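Konov House – Call for Participants
Study of Home Reading Habits Among Adults

The Fevley Center for Community Reading invites adults who live in the Zosmont area to take part in a study of how people read at home. The study opens in August and is coordinated by Ozan Kılıçarslan. Applications are now being accepted.
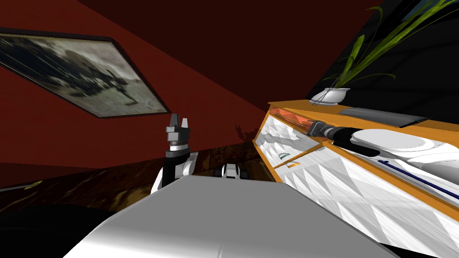
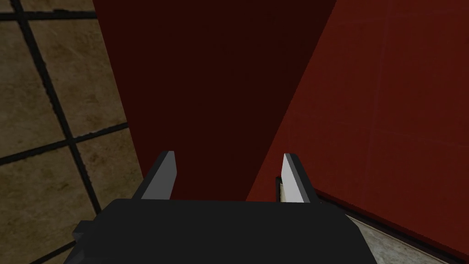
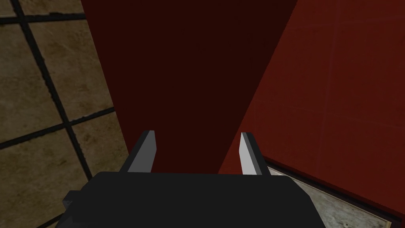
Computer-rendered views. The first shows a framed picture on a dark red wall.

Purpose of the study
Library loans and book sales tell us what people take home. They tell us very little about what is read, at what hour, in which chair, or how often a book is set aside and never picked up again. The Center wishes to collect this information directly from readers, including those who do not think of themselves as readers. Newspapers, magazines, recipe books, letters and manuals all count as reading for the purposes of this study.

Who may apply
We are seeking 42 participants. Applicants must be 20 years of age or older, must have lived at their current address for at least six months, and must be able to keep a short written diary in English. Members of the same household may apply, but only one person per household will be selected. Current employees of the Center and of the Nwosu Fund, which supports this work, are not eligible.

What participants will do
Each participant will keep a reading diary for 41 days. An entry takes a few minutes and may be made on paper or online. Participants will also attend two interviews at Konov House – one before the diary period and one after it. Interviews last one hour and are held between 9:00 a.m. and 7:00 p.m. Those who cannot travel may ask to be interviewed by telephone.

At the end of the study, participants will be asked to write a personal account of no more than 2,000 words. This part is optional and does not affect payment.

Payment
Participants receive $20 for each interview attended. Bus fare within Zosmont will be repaid on presentation of a ticket.

Privacy
Diaries are stored under a number and names are kept separately. Participants may leave the study at any time without giving a reason, and may ask for their diary to be returned or destroyed.

How to apply
Application forms are available at the front desk of Konov House or by mail on request. Please mark all letters "Home Reading" and address them to Ozan Kılıçarslan, Study Coordinator. Applicants will be notified in writing whether or not they are selected. A waiting list will be kept until the first interviews are complete.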